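Willov Kitchen Hall - Practice Station Check, with comments
Checked by: Taha Amrani, shift lead
Date: Sunday, May 9, 2021
Station: 17, table-laying and sorting
Arm: Budari, on the fixed stand

General

1. Emergency stop within reach of both chairs. OK.
Comment: Moved to the left post in February and everybody likes it there. I pressed it from each chair and the arm held still both times.

2. Floor marking complete and easy to see. OK, touch up soon.
Comment: The tape is lifting at the corner nearest the sink. People walk that corner all day now that they bring trays over by hand only twice a shift, so it wears faster than the old line did.

3. Speed limit set for shared work. OK.
Comment: Still on the slow setting. Hajji (our service firm) asked whether we want to go up a step. I say leave it! The evening crew has just gotten comfortable reaching in to fix a plate, and I would love to keep that going.

4. Cables tied and off the floor. OK.

5. Gripper pads clean, no cracks. OK.
Comment: Wiped before the run. Spare pads are in the Stolero cabinet, second drawer, part 3912.

Work surface

6. Cloth lies flat where the arm works. Comment only.
Comment: A few soft wrinkles, mostly toward the back left, where it lifts a bit. Please smooth it before the first run. There's a small smudge to the right of center too, so swap the cloth at the next wash. The grid cloth was a great idea from the morning crew, by the way - when a plate gets nudged you can tell right away how many squares to move it back.

7. Practice items set out to the layout card. OK.
Comment: Layout four, green plate on the left and amber on the right, a carrot and a radish on each side. The order flips from one side to the other, carrot above radish on the left and radish above carrot on the right, and new people trip over that all the time. Look at the card twice.
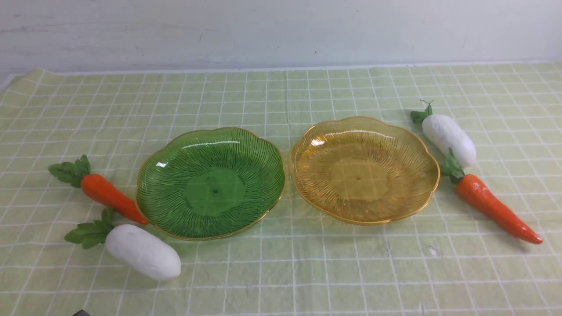
Page 2 of 3

8. Plates free of chips and sharp edges. OK.
Comment: Ran a thumb along both gold rims, smooth all the way. Shiny plates under the ceiling lights still give the arm some trouble. If it hesitates over a plate, turn off the front row of lights and let it try again. Don't push the plate toward it.

9. Practice vegetables whole, leaves firmly attached. OK.
Comment: Tugged every bunch. Loose leaves go in the bin and the item comes off the table, because one bit of green in the gripper stopped us for half a shift last winter.

10. Wall and stand bolts. OK.
Comment: Wall behind the table has scuffs and a few specks, nothing that matters for safety. Bolts tight.

People

11. Everyone on shift has signed the arm card. Not complete.
Comment: Two signatures missing from the weekend crew. They may watch and they may reset the table, but they don't start a run until they have signed.

12. Job rotation followed. OK.
Comment: This is the part I'm happiest about. Before the arm, one person stood at the sorting belt for a full shift and went home with sore wrists. Now we trade places at every break, and the person at this station teaches, resets and writes down what went wrong. The log has 208 entries so far, nearly all in plain words from people who had never touched a robot before last year. Some of them are so good that I read them out at the start of shift!

13. Concerns raised by staff. Open.
Comment: Three people asked again whether hours will be cut once the arm moves to the main line. The question has gone to the office in writing and I want a written answer on the board, with a name under it. Also one request for a taller chair, which I support.

14. Run counter read and noted. OK.
Comment: More than 1000 runs on this set of pads. Hajji to check wear at the next visit.

To do before next check
Tape at sink corner - day crew
Clean cloth - evening crew
Two signatures - Taha
Answer about hours - office
Taller chair - ordered from Stolero, waiting

Result: station may be used. Next sheet goes in the blue folder, behind the layout cards.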